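Small thread about the new medication cabinets on our ward. I am a nurse in a hospital of 263 beds and I was one of the people who tested them before we bought. Some friends at other hospitals asked me how it went, so I write it one time for all.

1/ The system is called Stillorus. It is a cabinet with drawers that unlock one at a time. You choose the patient on the screen, you choose the medicine, and only the right drawer opens. Before this we had a locked room, a key on a coloured cord, and a paper book for the controlled medicines.

2/ I want to say first that the paper book was not so terrible. I know people laugh at it. But the book never asked me to change my password at four in the morning.

3/ We looked at two systems. The other one was Brolline. It had a nicer screen, and bigger letters, which I liked very much. But it could not talk with our pharmacy software without an extra program in the middle, and our pharmacist Boonsong Wiriya did not want one more program to look after at night.

4/ With Stillorus, the order goes from the doctor to pharmacy, pharmacy checks it, and then the medicine appears under the patient's name at the cabinet. When it works well this takes a few minutes. When pharmacy is busy it takes longer, and you stand there refreshing the screen like you are waiting for concert tickets.

5/ There is an override list for urgent things. Ours started very long. Boonsong went through it with the ward and cut it a lot. I was angry about two of the cuts and I was wrong about one. The other one we got back in March.

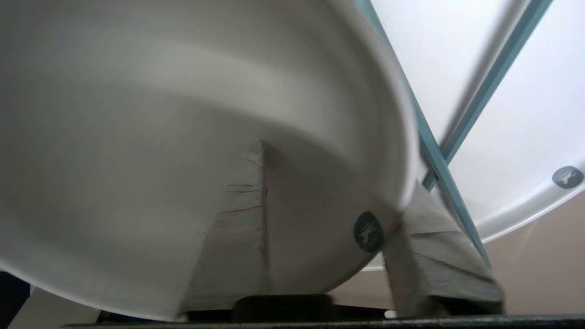
Close up on a white bowl.

6/ The controlled medicines. You open the drawer, the screen asks how many are inside, and you type the number before you take anything. It doesn't show you what it expects. I find this a good design, because if I see a number on the screen my tired brain will agree with it.

7/ If your number is different, it asks you to count again. If it's different a second time, it makes a discrepancy and you must find a colleague. In the first weeks we had many of these. Most were tablets in half strips, where one person counted strips and another person counted tablets.

8/ We fixed that with a label inside the drawer lid: COUNT TABLETS. Very simple. I wish I had thought of it before the training and not after.

9/ Waste. When I give only part of an ampoule, a second nurse must witness what is left and sign with a fingerprint. On day shift this is easy. On night shift the second nurse is often behind a curtain with a patient, so you wait. My colleague Iara Acuña asked the company if the witness could sign later. They said the time can be changed in the settings, and our hospital chose to keep it short. I understand both sides.

10/ About fingerprints — our hands are dry from washing and gel the whole day. The reader refuses me perhaps once every shift. You can use a badge and a code as a backup, but ask for this before the first day. We had to wait for it, and there was a line at the cabinet every morning.

11/ Somebody asked me about the price. I don't know it and I would not post it if I did. I only know that the training came with it, and that extra drawers did not.
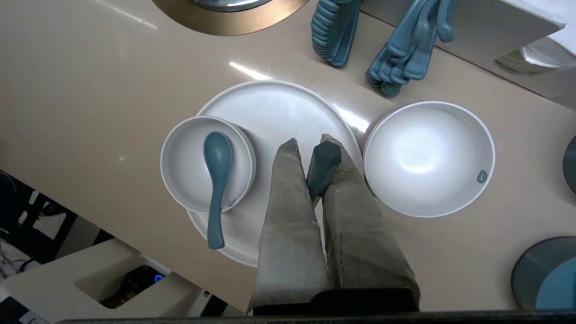
Can the cabinet replace the bedside check?
It can't, because it only knows what you removed, and you still have to scan the patient's wristband and the medicine at the bed before you give it.

12/ I put this one in because two new nurses asked me the same thing in one week. The right drawer opening gives you a feeling that everything is checked already. Please don't trust this feeling. Pharmacy fills the drawers by hand and a person can put a box in the wrong place.

13/ Alerts. In the beginning we had too many. It warned me about paracetamol for a patient who had it four times a day on the chart, every single time. Pharmacy turned off the weakest level for our ward after the first month, and now when a yellow box comes I read it again.

14/ Stock is where I see the biggest difference. The cabinet tells pharmacy when something is low, so we don't phone any more for saline and ondansetron. Our ward holds around 600 different items if you include the fluids on the shelf. Before, one of us walked along it with a clipboard.

15/ What I would ask for if you are buying now: a bench beside the cabinet, wide enough for two trays. A light above it. Backup login for everybody from day one. And one person from pharmacy on the ward for the first nights, including the weekend. We had this only for daytime.

16/ Also practise the power failure. The drawers open with a physical key, and on our first practice it took us far too long to find who was holding it. Now it is written on the handover sheet, on the top line.

17/ I will post again after the software update, which should bring the bigger letters. If your ward has Brolline and you like it, please tell me how you manage the pharmacy link, Boonsong would like to know too.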